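Equipment Review: Biteck Paired Hand-Held Grippers for Household Demonstration Recording

Prepared by Gwendolyn Delacroix, Field Methods, Buchanan Learning Systems

Purpose of this review

Our office was asked to assess the Biteck paired grippers before the next purchasing round in August. The grippers are intended for recording examples of everyday tasks in private homes, which are then used to train a two-armed folding policy. This review covers handling, image coverage, labelling and suitability for work with clothing. It does not cover the training software, which is the subject of a separate report.

The set was assessed over 20 sessions, producing 140 recorded examples. Garments included trousers, tops and knitwear, folded on beds and on tables. All sessions followed the Cumel recording protocol, under which an example begins with both grippers open and ends when the folded item has been released.

Build and handling

Each unit has a rounded black body and a pair of yellow fingers with cutouts. The bodies feel solid in the hand and no fastener worked loose during the trial. The grip suits medium and large hands well. Two of our operators with smaller hands reported tiredness toward the end of longer sessions, and we would welcome a narrower handle as an option.

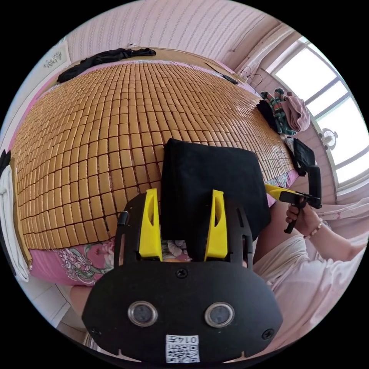

Both grippers in use at a bed covered with a tile sleeping mat, with folded black cloth ahead of the fingers.

The fingers close evenly and hold thin fabric without bunching it. They are less sure with thick seams. On waistbands in particular, operators often needed a second attempt, and the protocol requires that such attempts be kept in the recording and marked as a correction. We support that rule. A learning system that is shown only clean grasps will have little to draw on when a grasp fails.

Coordination between the two hands is the main skill to be learned. New operators tended to move one gripper at a time, leaving the other idle, and their early examples were slow as a result. After three practice folds most had settled into a steady rhythm. Long garments remain the most demanding items in the set, as the far end must be held flat while the near end is brought into position.
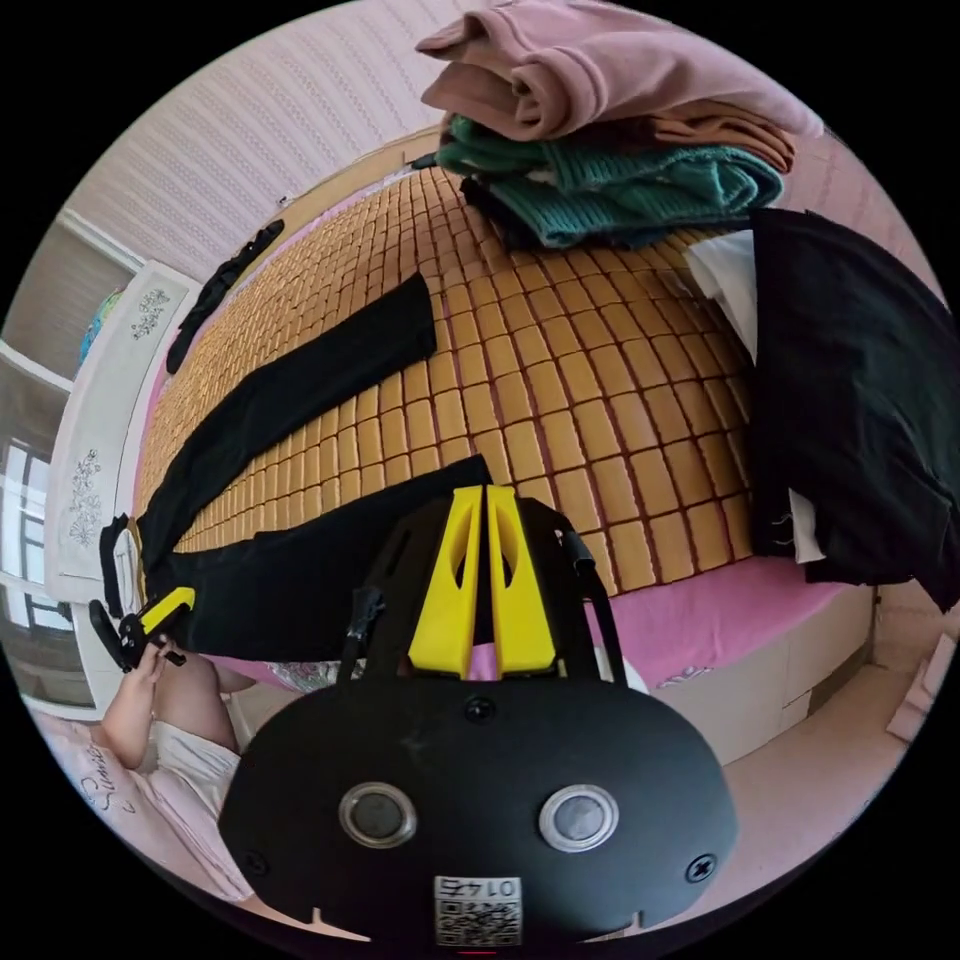 Sessions with trousers also showed the value of agreeing on a fold in advance. Where operators were left to choose, some folded leg over leg first and others brought the hem to the waist. Both are acceptable in a home, but mixing them without a label made the examples harder to sort afterward. We now enter the fold type in the session sheet before recording starts.

Image coverage

The wide view is the strongest feature of the Biteck units. It takes in the fingers, the work surface and a good part of the room, so the position of one gripper can usually be judged from the view of the other. Straight edges appear curved toward the outside of the picture, and this must be corrected before any measurement is made. Dark clothing is the weak point. Folds in black fabric lose detail in dim rooms, and we advise recording such items in daylight where possible.

Privacy deserves mention. A view this wide records the furnishings of the home and, at times, the people in it. Householders should be told so in plain language before giving consent, and should be offered the chance to put personal items away.
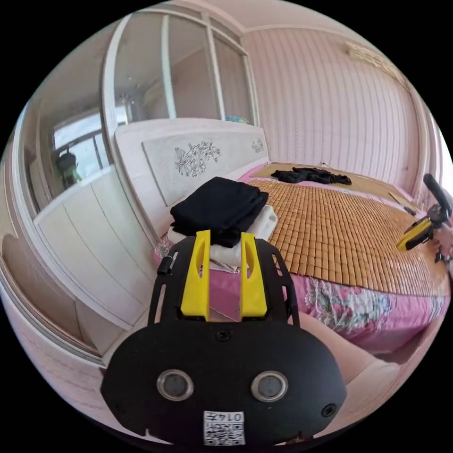 Labelling and storage

Every body carries a printed code and unit number, and this proved useful when matching files to equipment. Our older Lesitz grippers had no such marking and were easily confused with one another. We recommend that the unit number be copied by hand onto the session sheet as well - a small step, but it resolved both of the file mix-ups that arose during the trial.

Charging was uneventful. The carrying case is adequate for travel by car, although its foam is cut too tightly around the fingers and the units have to be eased out with care.

Recommendation

The Biteck paired grippers are recommended for clothing work in homes, subject to the supply of a smaller handle and revised case foam. Existing Lesitz units may be kept for operator practice but should not be used for new recordings. Requests for the session sheet template and the trial log should be directed to the Field Methods office.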